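Search the help pages
Type a question
3 min read

Wundham Tile Outlet – questions we get a lot

Do you deliver?
Yes, inside Rernwood and out as far as Skisetov. Free over $800. Under that it's a flat fee, ask at the desk. Curb only, driver can't carry boxes upstairs.

How much extra should I order?
Ten percent for straight layouts, more for diagonal. Odd-shaped rooms, bring a sketch with measurments on it and we'll work it out with you.

Can I return leftover boxes?
Full, unopened boxes, yes. Bring the receipt. No returns on clearance or cut tile. Special orders neither, sorry.

Can I get samples?
Up to 6 at a time, free. Keep them as long as you need. Large format samples are cut down pieces.

Is the Stankevičius line still available?
Floor tile yes, wall tile while it lasts. New stock in October. Call before you drive over – item 849 sells out fast.

My new boxes don't match the old ones. Why?
Different lot. Check the lot number on every box before you start, and mix tiles from 2 or more boxes as you lay them. 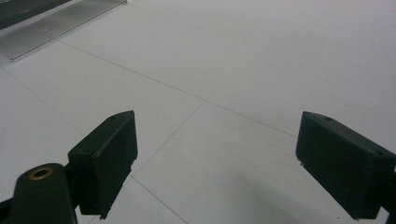
What color goes with everything?
Depends on your walls and your light, but most people asking this end up with a gray. Warm grays for wood cabinets, cooler ones for white. A pale grey-white floor like this one is an easy pick if you don't want to think about it again when you repaint. Take a sample home anyway, look at it morning and night. Store lights are a lot brigther than yours.

Do you install?
No. We keep a list of local installers at the front desk, you hire and pay them direct.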